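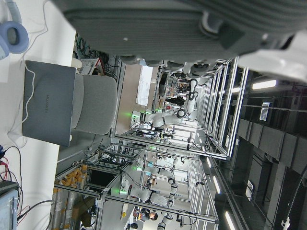
Stindik to Open Second Andesstead Restaurant in April

Stindik, the counter-service grill that started out in a former tire shop on Palacios Street, will open its second Andesstead location in April. The new restaurant is in the Avgate shopping center, in the end unit next to the dry cleaner. The space was a sandwich shop until last summer and has been vacant since.

The Avgate location will seat 82 inside, with a covered patio along the parking lot side. The original restaurant has a short counter and a handful of tables, and most of its business is takeout. The owners say the bigger dining room was the main reason for choosing the site, along with the parking, which has been a sore point on Palacios Street for years.

The menu will be mostly the same. Grilled chicken by the quarter, half or whole will stay at the center of it, served with flatbread, pickled onions and a choice of two sauces. The lamb plate and the eggplant sandwich are coming over too. New to Avgate will be a breakfast menu, served until 10:30 a.m., with egg wraps, potatoes and a yogurt bowl. Breakfast will not be offered at the first location, where the kitchen is used for prep in the morning.

There will also be a pickup window on the north side of the building. It is for orders placed ahead by phone or on the website. It is not a drive-through, and there is no menu board or speaker, so customers who have not ordered yet will need to park and come inside. The city approved the window on the condition that waiting cars stay out of the fire lane, and the center has agreed to mark off a row of short-term spaces for it.

Work on the inside is mostly finished. The old sandwich counter came out in the fall, and the kitchen was moved to the back wall to make room for a larger grill and a new exhaust hood. The hood took longer than planned. It was ordered in the wrong size and had to be sent back, and that pushed the opening from February. Still to be done are the restroom tile, the patio heaters and the final health inspection. An exact opening date will be announced once the inspection is on the calendar.

Hiring is under way. Stindik is looking for line cooks, prep cooks, counter staff and two shift leads. Applications can be picked up at the Palacios Street restaurant any afternoon between the lunch and dinner rush, or filled out on the website. Experience is preferred for the cook positions but not required at the counter. New staff will train at the first restaurant and move over when Avgate opens. Shifts at the new location will start at 6 a.m. for the breakfast crew.

Before the opening, Stindik will hold a Friday evening preview for people who live or work near the center. Plates will be served from a shorter menu at half price, and the money taken in will go to the Andesstead school lunch fund. The preview is limited to 250 tickets. They will be sold only at the Palacios Street counter, first come, first served, with a limit of four per person. Tickets are for a set arrival time, and there will be no seating for walk-ins that night.

Regular hours at Avgate will be 7 a.m. to 9 p.m. Monday through Saturday and 8 a.m. to 3 p.m. on Sunday. The first location will keep its current hours and stay closed on Sunday. Punch cards and gift cards will be good at both. Catering orders, which now go through Palacios Street, will move to the new kitchen once it is running, but the phone number will stay the same. Anyone with a catering order already booked for the spring does not need to do anything.

The Avgate center has two other vacant units, both on the side facing the bus stop. The leasing office says it is talking with a bakery about the smaller one, but nothing has been signed. The former shoe store is still listed as available.

Drivers should note that the east entrance to the center will be closed on weekday mornings while the lot is repaved and restriped. Use the entrance by the gas station. Bus service is not affected.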